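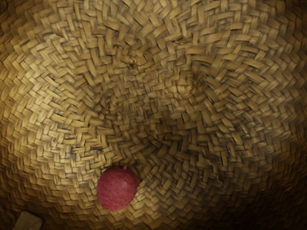
The Gilberg picking kit is sold on its simulator, and I think that is the wrong thing to buy it for. The sales sheet lists 179 ready-made items, most of them fruit, and 41 containers to put them in. Rendered fruit is easy to like. It doesn't bruise, and the same piece can be picked up all night without anyone paying for it.

My trouble is with what you get for the licence after the first year. Noltmont, who make the kit, charge by the seat, so a small packing firm with eight people on the system pays the same rate as a large one. Barbara Krawczyk, who buys for a packer in Gumow, told me she would rather pay more up front and own it. I agree with her.

The arm itself is good. The grip settings are clear and the manual runs to 107 pages, most of them useful. I would buy the arm tomorrow. But a test on a screen should come free with the machine it is meant to sell, and a firm that wants rent for it ought to say so on the first page of the quote. Mine had it on the last.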